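3.2 Latency of the acquisition path

The control computer in our setup runs two kinds of work at the same time. The first is a periodic loop that reads the joint state, computes a new set point and sends it to the controller. The second is the image path, which moves frames from the grabber into main memory and passes them to the detection process. The two share one processor, one memory bus and, in the default configuration, one interrupt controller. Earlier work on the Hirano testbed treated the image path as a best-effort task and reported only its mean delay. The mean is of little use for choosing a loop period, and in this section we measure the tail.

We define the latency of a frame as the time between the end of exposure, signaled by the camera on a digital output, and the moment at which the first line of the detection process's frame handler runs. The end-of-exposure pulse is wired to an input of a timer card in the control computer. The handler writes to a register on the same card as its first action. Both events are therefore stamped by one clock, and no synchronization between camera and host is needed. The resolution of the timer is well below the smallest effect we report. The register write adds a small fixed cost to every sample, which we measured separately and subtracted.

Three kernel configurations were compared. Configuration A is the stock kernel of the distribution with default settings. Configuration B is the same kernel version built with full preemption, with the frame handler running under a fixed-priority policy. Configuration C adds to B the isolation of two processor cores, the binding of the grabber interrupt to one of them, and locked memory for both the loop and the handler. Frequency scaling and deep idle states were turned off in B and C. They were left on in A, as this is how the machine was used before the present work.

Background load was produced by Grisix, the load generator written for the Prunham project. It alternates between disk writes, network traffic and memory copies in a pattern set by a seed, so that each configuration saw the same sequence of requests. Each run consisted of 200 blocks of frames. The first 8 blocks were thrown away in every run to exclude the page faults and cache misses that occur when the processes start. Runs were repeated after a full restart of the machine.
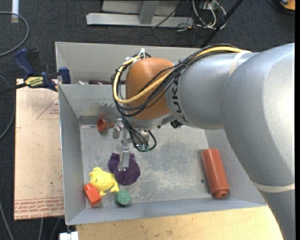

Figure 4. KUKA arm extended over the sheet-metal bin.

The grabber driver turned out to be the main source of delay in configuration A. On each transfer it raises an interrupt, copies the frame descriptor and wakes the waiting process, and the wake-up goes through a general work queue shared with the disk driver. When Grisix is in a disk phase, the queue fills and the frame waits behind unrelated requests. The longest latency we recorded in A was 309 ms, and it fell inside a disk phase. A delay of this size has direct consequences for the image content. In a view like that of Figure 4 the arm overlaps the center of the bin, and a detection result for that region is valid only if the joint state used to mask the arm belongs to the same instant as the frame. If the frame is late and the mask is built from the current joint state, the mask covers the wrong pixels and parts of the arm are passed on as candidate objects. The yellow cable looping around the wrist joint makes this worse, as its outline is not covered by the rigid link model and has to be handled with a margin. The margin was tuned for a small time error and does not absorb a large one.

In configuration B the shared queue is replaced by a threaded interrupt handler with its own priority. The disk phases no longer stand out in the latency trace. A second effect becomes visible instead: a small group of late frames that appears at regular spacing and does not depend on the load pattern. We traced these to the periodic statistics thread of the grabber library, which holds a lock while it formats its output. The thread cannot be turned off in the version we used. Lowering its priority does not help, because the frame handler then waits for a low-priority thread to release the lock. Enabling priority inheritance on the lock required a one-line change to the library's open wrapper layer – the vendor part was left untouched – and removed the group.

Configuration C gave a further reduction of the tail, with almost no change in the median. Most of the gain comes from binding the interrupt. When we isolated the cores but left the interrupt free to move, the results could not be told apart from B. When we bound the interrupt without isolating the cores, most of the improvement was kept. Locking memory had no measurable effect once the initial blocks were excluded, but we kept it in place, since a single page fault in the loop would be enough to miss a deadline.

The control loop was monitored during the same runs. Configuration A missed 116 deadlines over the full test, all of them during disk or memory phases. Configurations B and C missed none. We do not take this as proof that misses cannot occur. The test covers a limited set of loads, and firmware-level interrupts, which the kernel can neither see nor defer, were not provoked on purpose. The method of Hayashi, in which a dedicated thread polls the timer and looks for gaps, was used on the idle machine and found none longer than the timer card's own read time.

Two limits of the measurement should be noted. The handler timestamp marks the start of processing and says nothing about how long detection itself takes, which depends on the number of candidate regions and is treated in Section 3.3. Also, all results were obtained with one camera. With a second camera on the same grabber the transfers compete for the bus, and a short trial on the Braltgate machine suggests that the order in which the channels are opened affects which of the two is delayed. We have not studied this further. All later experiments in this paper use configuration C with the modified wrapper.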